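Section 4: Dressing the Table, Everyday Use and Care of the Cloth

Drendel Round Table with Hudalia woven cloth
Revised 08/06/2019

By the time you reach this section your table should be standing on its own feet, with the screws tightened and the top checked with a spirit level as set out in Section 3. If it still rocks when you lean on it, do please go back and sort that out first. A cloth hides a wobble very nicely until there is a full teapot on top of it.

What follows covers putting the cloth on, keeping a towel to hand for spills, using lamps and other plug-in things at the table, and washing everything afterwards. Many of our customers tell us they read this part once, put it in a drawer and get on perfectly well, and that is quite all right with us. There is a shorter summary on the card tucked into the cloth's packaging.

What you will need

The Hudalia cloth, unfolded and aired
A clean, dry duster
A terry towel, hand size or a little larger
A steam iron or hand steamer (optional)
The 2 spare felt pads from the fittings bag, if you haven't used them already

4.1 Before the cloth goes on

1. Take the cloth out of its bag and hang it over a door or a banister overnight. It has been folded quite tightly on its way to you, and the creases drop out more willingly if they are left alone for a while. A towel rail will do if your doors are all in use.

2. Wipe the bare table top with the dry duster. Go right round the rim and just underneath it too, where sawdust from the drilling likes to collect.

3. Run the flat of your hand over the whole top. Should you feel a rough place, rub it down gently with the fine paper from the fittings bag and dust again. A rough place will pull threads from the underside of the cloth, and you won't see the damage until wash day.

4. Shake the cloth out of doors if you can, or over the bath if you can't. New cloths shed a bit of fluff, which shows up on other fabrics and particularly on pale or bright ones. It settles down after the first wash or so.

Note: The cloth weighs 660 g. It is heavier than it looks in the bag, and people with sore wrists may be glad of a second pair of hands for the next part.

4.2 Laying the cloth

A round table has no corners to guide you, and this is where most of the muttering happens. Take your time over it. Our colleague Rhea Pascual, who wrote the first version of this guide, always did it from the middle outwards, and we have never found a better way.

1. Fold the cloth in half, then in half again, with the right side inwards. You will have a shape like a large slice of pie. The point of the slice is the centre of the cloth.

2. Set the point on the centre of the table. There is a small pencil mark on the top from the factory, though you may well have polished it off by now, in which case judge it by eye.

3. Open the first fold, then the second, keeping one hand resting on the middle as you go. Don't tug. If the cloth shifts, lift it and lay it down again.

4. Walk once round the table and look at how far the cloth hangs. Lift and ease the side that is too long, a little at a time, and then walk round again. A finger's width of difference won't be noticed by anyone who has come for their dinner.

5. Smooth the top with your forearm, working from the centre to the rim. The weave has a slight grip to it and will hold its place once it is flat.

If creases remain, a steamer held a hand's breadth above the cloth will relax them while it is on the table. An iron is better used on the board, with the cloth face down and the setting at medium.

Caution: Never iron the cloth on the table itself. Heat and steam go straight through the weave and will leave a white bloom on the finish underneath. Bloom of this kind is not covered by the guarantee.

4.3 Keeping a towel on the table

We are great believers in the table towel. It needn't be anything special - the Michalík terry hand towel was made with this job in mind, but any looped cotton towel that has been washed a few times will serve. Brand new ones tend to push water about before they have learned to soak it up.

Choose a colour you can spot easily against the cloth. A towel that matches gets left behind, goes through the wash with the wrong things, and turns up weeks later in the airing cupboard.

There are two schools of thought about how to keep it. Some people like it folded in three and laid by the rim, which looks very smart for visitors. Others simply drop it in the middle of the table where everybody can reach. A loosely bunched towel is quicker to grab and does the work just as well, so please don't feel you must be tidy on our account.

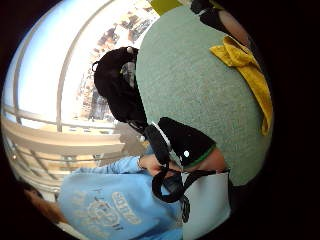

Whichever you prefer, do keep the towel for the table and nothing else. Once it has been used on a greasy pan or the dog it will carry that to the cloth, and the cloth minds far more than the towel does.

To deal with a spill:

1. Put the towel down on the wet patch and press. Hold it there while you count slowly to yourself.

2. Lift it straight up, turn to a dry part and press again. Go on until nothing more comes away.

3. Raise that side of the cloth and dry the table top underneath. It is very easy to forget, especially with company in the room, and it is the part that matters most to the wood.

4. Slip a dry folded cloth between the table and the damp patch until you are able to take everything off.

Caution: Don't rub. Rubbing roughens the surface of the weave and spreads colour from drinks such as blackcurrant or red wine well beyond the first mark.

For wax, let it set hard, lift off what you can with the back of a spoon, and see the stain table in Section 6 for the remainder.

4.4 Lamps, chargers and other leads

A round table is a sociable thing and soon gathers company: a lamp for the crossword, a sewing machine in October when the costumes want making, somebody's laptop. All of this is fine. We would only ask that you think for a moment about where the leads run before you sit down.

1. Decide first where people will be sitting or standing, and bring the power strip to the side that is left over. Lay it flat on the cloth with the cable pointing towards the wall socket.

2. Smooth the cloth beneath it so that the strip isn't sitting on a ridge.

3. Let each lead have a bit of slack. One that is pulled tight over the rim will drag the cloth round with it every time it is knocked, and you will have step 4 of the previous page to do all over again.

4. Gather any long loops and lay them on the table or tie them back beneath it. Loops hanging down the side catch on knees and chair backs.

5. Keep the towel on its own patch of cloth with clear space between it and the strip.

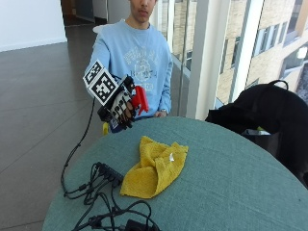
Fig. 4b. Yellow towel in the middle of the green cloth, power strip to the left of it.

Caution: Never put a damp towel over a power strip, even for a moment, and never cover a strip with the cloth itself. If liquid reaches the strip, switch off at the wall before you touch anything on the table, then leave the strip unplugged and have it replaced.

Note: Take a moment to check your sleeves and watch strap when reaching across. Metal buckles are the commonest cause of pulled threads in the cloths that come back to us at Flekemau for mending. If a thread does pull, don't snip it. Work it back through to the underside with a blunt needle, a little at a time, and stretch the cloth gently on the cross.

4.5 Washing and drying

The cloth

1. Shake off crumbs out of doors and check for pins, clips and bits of tape. Small white specks are nearly always lint and will come off with a dry hand.

2. Wash by itself the first time, on a cool gentle cycle, with a liquid detergent for colours. Fill the drum no more than halfway. Later washes can be shared with things of a similar shade.

3. Leave out the fabric softener. It coats the weave and makes the cloth slide on the table, and then you will be straightening it at every meal.

4. Dry flat or over two lines so that the weight is shared. Allow 36 hours in an unheated room before it goes back on the table. It may well feel dry to the hand long before then, but the hem is double and holds on to the damp.

5. Press face down while the cloth is cool and fully dry, or skip the pressing altogether and let it drop out as in 4.1.

The towel

Wash it as warm as its own label allows, again with no softener, and keep it apart from the cloth. Bright colours can give up a surprising amount of dye in their first few washes, and terry sheds its loops all over a woven fabric. A good shake when it comes out of the machine will bring the pile back up. We like to have a second one ready in the drawer so that the table is never without.

4.6 When the cloth is off

Let the bare table breathe for a day if you can spare it. Go over the top with the duster, look at the felt pads, and give the leg screws a quarter turn if they have worked loose. Should you find a ring or a pale patch, leave it well alone until it is completely dry, then follow the steps in Section 5, Looking After the Finish.

To store the cloth, roll it round a cardboard tube with the right side outwards and lay it somewhere dark and dry. Spare tubes can be had from Drendel for the cost of the postage. Please mention the cloth size when you write, as the tubes come in different lengths.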